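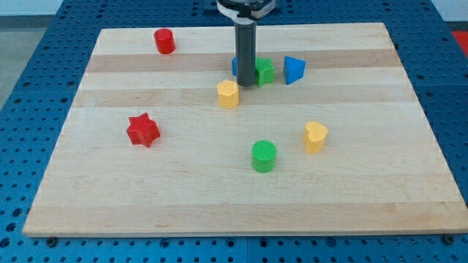 Getting mic'd up for a community panto — handheld, headset or nothing?

Posted by Lina Haddadin in Stage & Sound

I'm directing our winter show at the Ellby Hall, a comic Jack and the Beanstalk with a cast of mostly adults and two kids. The hall seats 151 and has a hard floor and a high ceiling. Last year we went without mics and the back rows complained they lost the jokes, mainly during the songs when the keyboard was going. We can rent headsets but the budget only covers two. Our dame has a big voice and hates wearing anything on her face. Who should get them? Or should I put the money into something else? First read-through is in April so I have time, but the hire place wants a deposit early.

Thitima Inthanon

Give them to whoever sings over the band the most, and whoever has the most plot to explain. In most pantos that's the principal boy and the fairy. The dame and the villain can nearly always manage because they're shouting at the audience and the audience is shouting back.

Before you pay a deposit, try moving the keyboard. We had ours at the front of the stage on the left with the speaker pointing at the seats, and nobody past row six could make out a lyric. We turned the speaker toward the wall and dropped the volume, and that fixed more than the mics did. Have someone sit in the back row for one full rehearsal with the script closed and put a hand up each time they miss a line. Do it with coats and people in the room if you can, since an empty hall sounds different.

If you do rent, ask whether batteries are included. They often aren't, and you want fresh ones for every performance. Also ask for a spare headset. Ours was thrown in free when I asked.

Hagos Jemal

just use handhelds, its a panto

Samran Prasertsri

Handhelds are fine for the songs but a pain in a slapstick scene, where you need both hands. What we do is keep one on a stand at the side for the songs and leave the dialogue alone. Slow the jokes down too. Amateur casts rush the punch line, then talk over the laugh, and the next line is gone. I'd spend a whole evening on that before spending anything on gear.

2722 views

Tags: amateur theater, pantomime, microphones, small venues

Related
How long should the intermission be for a family show?
Writing local jokes that visitors will still get
Vija Vanags: my notes on playing the back end of the cow
Where to find cheap backdrops

Contact us | Community rules | © Meesuk Stage Help | Back to top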